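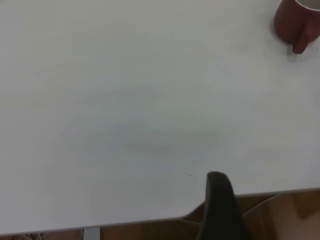 Fig. 5 – Vue depuis le poignet : la tasse rouge sur la table blanche, anse vers le bas.

Chapitre 2. Débarrasser une table : votre premier exercice

Vous voilà arrivé au moment que tout le monde attend, et nous vous comprenons ! Le bras Tamholm est fixé, le logiciel Riltov est installé, et l'envie est grande de lui confier tout de suite la vaisselle du dimanche. Un peu de patience, tout de même. Débarrasser une table reste une tâche difficile pour une machine, même quand il n'y a qu'une tasse à prendre, et vous aurez de bien meilleurs résultats (et beaucoup moins de porcelaine à balayer) en commençant modestement.

Préparer la table

1. Choisissez une tasse vide, à anse, d'une couleur qui tranche sur le plateau. Un rouge sombre sur du blanc convient très bien.
2. Essuyez le plateau. Une miette ou un petit point sombre, comme celui de la figure 5, ne gêne pas la prise, mais le logiciel le signale parfois comme un objet à ramasser.
3. Évitez la lampe posée trop près : les ombres douces passent bien, les ombres nettes beaucoup moins.
4. Tirez les câbles hors de la zone de passage du bras.

Lancer l'exercice

5. Ouvrez le menu « Tâches », puis « Débarrasser », et réglez la vitesse sur 2.
6. Vérifiez à l'écran que l'anse de la tasse est visible. Le bord supérieur peut sortir en partie du champ, le bras se recadrera de lui-même pendant l'approche.
7. Appuyez sur « Essai à vide ». Le bras parcourt tout le trajet sans fermer la pince – prenez le temps de le regarder faire, on apprend énormément de ses hésitations.
8. Si le trajet vous paraît bon, appuyez sur « Saisir » et gardez la main près du bouton d'arrêt.

Attention : ne faites jamais cet exercice avec une boisson chaude, ni avec un enfant ou un animal à portée du bras.

Remarque : la prise par l'anse échoue plus souvent que la prise par le corps de la tasse. Lors de nos essais de janvier, Weidong Luo a fait répéter l'exercice 12 fois de suite avec la même tasse, et le bras en a manqué 5, presque toujours quand l'anse était tournée vers la pince. Une personne encore endormie devant son café fait mieux ! Si vous rencontrez la même difficulté, tournez la tasse d'un quart de tour et reprenez à l'étape 6.

Quant à la vaisselle du dimanche, elle devra attendre encore un peu. Le bras sait déplacer une tasse isolée, mais les assiettes empilées, les verres à pied et les couverts mêlés lui échappent encore. Priit Šimkus tient à jour la liste des objets acceptés, que vous trouverez en annexe sous le nom « Nandara ».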